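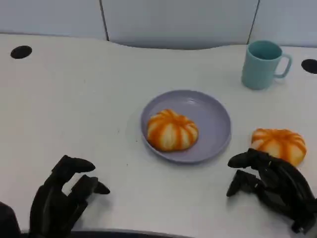
3 min read

Food preparation and table assistant (part-time, fixed term)

Vasero is looking for two part-time assistants to prepare, set out and clear away food for our tabletop sessions at the Pakov building. The sessions deal with ordinary serving tasks: putting buns on a plate, taking them off again, moving a mug, laying a place for one person and clearing it. We need people who can keep the tables stocked and tidy through a full shift and who don't mind doing the same small job many times over.

The post is fixed term for 14 weeks, with a possible extension if both sides are happy. It would suit someone with kitchen, café or canteen experience, but we will consider anyone who is careful and reliable.

What the work involves

You will set up the tables at the start of each shift from a printed sheet. The sheet says which plate goes out, which food goes with it and whether the food starts on the plate or on the bare table. A typical set-up is one round plate and two pumpkin-shaped steamed buns, one on the plate and one beside it. Others use fruit, bread rolls, cups or bowls, and we change the list every fortnight.

During the shift you will reset the table between rounds. Each reset takes a minute or so. On a busy day there can be 200 of them across all the tables, shared between the two assistants on duty.

You will also:

Wipe the tabletops down between sets. The tables are white and show every mark.
Check plates and mugs for chips and take damaged ones out of use.
Keep crumbs out of the cable holes in the tables. There is a small brush for this in each drawer.
Wash up, dry and put away at the end of the shift.
Fill in the stock sheet and tell the shift lead when something is running low.
Bag and label food waste.

Food used in the sessions is not eaten afterwards, by staff or by anyone else. Please bear this in mind if throwing food away is something you would find difficult.

Hours and pay

The post is 20 hours a week, worked as four shifts of five hours. Mornings run from 8.00 to 13.00 and afternoons from 13.30 to 18.30. We try to keep people on the same pattern from week to week, but there will be some swapping when others are on leave.

Pay is £410 a week before tax, paid monthly in arrears. You will get paid holiday in proportion to your hours. Aprons and gloves are supplied. Tea and coffee are free in the staff kitchen on the first floor — please don't bring drinks into the session rooms.

What we are looking for

You must be able to:

Stand for most of a shift, with breaks.
Lift boxes of crockery weighing up to 10 kg.
Follow a written set-up sheet exactly, including where things go on the table.
Handle soft food without squashing it. Steamed buns tear and dent easily.
Work quietly in a shared room.

A basic food hygiene certificate is useful. If you don't have one we will arrange the course in your first week and pay for it.

Please tell us about any food allergies when you apply. Wheat, milk, egg and sesame are handled in the rooms most days. An allergy won't rule you out of every post here, but we do need to know before offering this one.

Where we are

The Pakov building is at the far end of the Tănase estate, past the Plusteck warehouse. The number 65 bus stops by the estate gate, and it is a short walk from there. There is a covered bike rack and a small car park, which fills up early. The session rooms are on the ground floor and have step-free access. If you need any changes to the interview or the job itself, put them in your application and we will get in touch.

How to apply

Send a CV of no more than two pages and a short note saying which shifts you can work. We don't need a formal covering letter. If you have done similar work, paid or unpaid, tell us what it was and how long you did it.

The closing date is December 12, 2021. Interviews will take place the following week and last half an hour, including a short practical task in which you will lay and reset a table from a sheet. We reply to everyone who applies, including those we can't invite.

Applications should go through the form on the Vasero jobs page, under Rooms and Catering. Paper applications can be handed in at the Pakov front desk during office hours.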